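A Table Is the Last Thing We Order: Fitting Out a Shared Workroom

By the Oscombe editorial desk
January

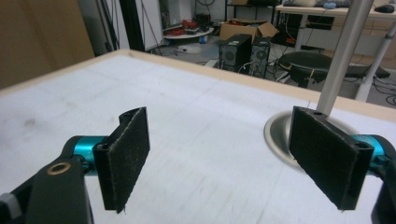 Starting with the cables

The workroom that Nguyen-Tran runs on the ground floor in Skultby has been in use for two years. The facilities lead, who asked to be identified by role only, agreed to talk through the fit-out one Friday morning, before the first users arrived. The first subject was power.

"People choose a table by its top," the lead said. "I start with where the cable goes down. If you decide that late, you end up with an extension cord over the edge and somebody's sleeve in it."

The large table has a round metal grommet set into its pale top, and a slender metal pole rises from it. The position was settled before the table was ordered. The lead's rule is to keep openings well clear of the middle, where the work gets done, and to leave enough depth behind them for a hand.

"You need to get your fingers around a plug. A hole hard up against a wall is a hole you can't use. I have moved one, and filling the old one is a bad job. It always shows."

Surface and edge

The top is a white-gray that shows faint smudges and scuffs. Asked whether a darker color had been considered, the lead said a dark sample was tried for a month and sent back.

"Dark hides pencil and shows dust. Light does the opposite. We drop small screws all day, and on a light top you find them. I'll take the scuffs."

Cleaning is kept simple. The top is wiped with a damp cloth and a little dish soap, then dried. Scouring pads are banned. Marks that don't lift after two passes are left alone.

"A scuff you rub at turns into a dull patch the size of your palm. A scuff you leave is a scuff."

The light wooden trim along the far edge gets separate treatment. It is wiped along its length with a cloth that has been wrung out hard, and no water is allowed to stand against the joint. The lead checks the joint with a fingernail twice a year. If the nail catches, the strip is reglued and clamped overnight.

What stays on the floor

Two black desktop towers stand side by side on the floor, with an open cardboard box on top of them. Floor storage was the point on which the lead was least satisfied.

"I would like everything off the floor. It isn't going to happen in a room this size. So the question is what you can live with down there."

Computers may stay on the floor if the vents are clear. The two towers have round vents in their sides, and the written rule asks for a hand's width of free air next to any vent. Boxes may be placed on top of a computer for the day, provided they are light and don't hang over an opening.

"Cardboard is fine for sorting. It's poor for keeping. It sags, then you can't stack it, then it sits there for a season. Anything that goes back in the same box three times should get a bin on the shelf."

The shelf in question is a dark metal unit against the back wall. Heavy items go low and the top shelf is reserved for things used less than once a month. The lead bought the unit secondhand through Varorska for 335, delivery included, after turning down a new one that was 20 deep and would have blocked the walkway.

"Centimeters," the lead added. "Too deep is when you walk into it. Everyone says they'll walk around. They won't."

The small table

There is also a small round white table toward the back. It was bought as a place to put things down while the main surface is being cleared, and it has drifted into general use.

"A round one has no corner to bump your hip on. That was the whole argument. The drawback is that nothing square sits well on it, so it fills up with soft things and loose things."

It is supposed to be emptied at the end of each day. By the lead's own account, this is done on most days.

Hanging cables

Black cables run down a dark upright at one side of the room. The lead prefers vertical runs, which collect less dust than cable laid along the floor and can be traced by eye from top to bottom. Hook-and-loop ties are used wherever a run may change. Nylon ties are kept for runs that will not.

"Leave slack at the top. If you have to cut a tie every time you add a cable, you'll stop using ties."

Cost and next steps

The yearly budget for small parts is 300, and nearly all of it goes on ties, bins and glue. The next job is to raise the two towers onto a low stand with casters, so that the floor under them can be swept. A drawing exists. The lead is still waiting on a price for the casters.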